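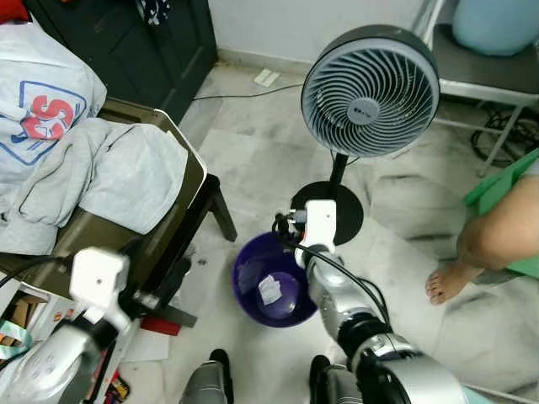 Issue 4

Section 3. Recording and Scoring Home Trials

This section covers the trials used in the Duvonside study, which compares two ways of teaching a two-armed robot to handle household items. Method A trains on whole demonstrations. Method B trains on the same demonstrations cut into short stages, with a stage label on each one. Follow the steps in order. If you are setting up the robot for the first time, finish Section 2 before you start.

3.1 Before the first trial

1. Turn on the robot and let the joint check finish. Both arms must report ready.
2. Open and close each gripper once from the operator panel.
3. Start the Urlow recorder and pick the room profile. If there is no profile for the room, make one and give it a short name.
4. Leave the room as the household keeps it. Clothes on chairs, bags, papers and wastebaskets stay where they are. The study is meant to test both methods in rooms people live in, and a tidied room does not count as a home trial.
5. Check the head camera view on the panel. The floor in front of the robot's feet and both grippers should be in view.

Note: Furniture may be moved only if the robot cannot reach its starting position. Write down what was moved in the trial log.

CAUTION: Keep hands and feet outside the reach of both arms while the motors are on. Anyone staying in the room should be told where that reach ends before the trial starts.

CAUTION: Power adapters used as trial objects must be unplugged from the wall before the robot handles them. Do not run plug insertion on a live outlet.

3.2 Running a trial

1. Select the task from the list. For small electrical items, use the "adapter and cable" group.
2. Select Method A or Method B as given on the draw sheet. Do not choose the method yourself.
3. Press Record, wait for the green mark, then press Run.
4. Watch the cable as well as the gripper. A cable may lie along the outside of the arm during a carry. If it catches on a joint or on furniture, press Hold.
5. Let the trial go on until the robot stops or the time limit of 900 seconds is reached.
6. Press Stop, then Save. Do not close the recorder until the file name shows in the log.

Note: If the robot drops the object and picks it up again without help, let the trial continue. Mark it as "recovered" when you score it.

Note: Pressing Hold does not end a trial. You can clear a caught cable by hand and press Resume, but the trial is then scored as assisted.

3.3 Scoring

Each trial is scored from the recording by two people working apart. Neither should be told which method was used. Give one of these marks:

0 – The object was never lifted.
1 – Lifted, but not carried to the target.
2 – Carried to the target with help.
3 – Carried to the target without help.

Where the two marks differ, send the file to Madalena Barros, who gives the final mark. Do not settle it between yourselves.

3.4 Reading the results

The results page shows the share of trials marked 3 for each method. A task group stays gray until it has 100 scored trials, and gray figures should not be quoted in reports.

In the pilot, Method B did better than Method A on tasks with a trailing cable. Most of the Method A failures came after the lift, when the cable pulled the object around in the gripper. On rigid objects such as cups and boxes we found no clear difference. The pilot used one robot and one operator, Simão Rebelo, so treat these findings as early ones.

Known problem: with thin black cords on a pale floor, the stage labeler sometimes marks the carry stage too soon. Teodor Urbańczyk is working on a fix, due in July. Until then, check the carry label by hand on every cable trial and correct it in the Stages tab before you save.

3.5 After the last trial

1. Send both arms to the rest position and turn off the motors.
2. Return all objects and any moved furniture to where they were.
3. Copy the day's files to the Correia drive and compare the file list with the log.
4. Charge the robot before storing it. See Section 4 for battery care.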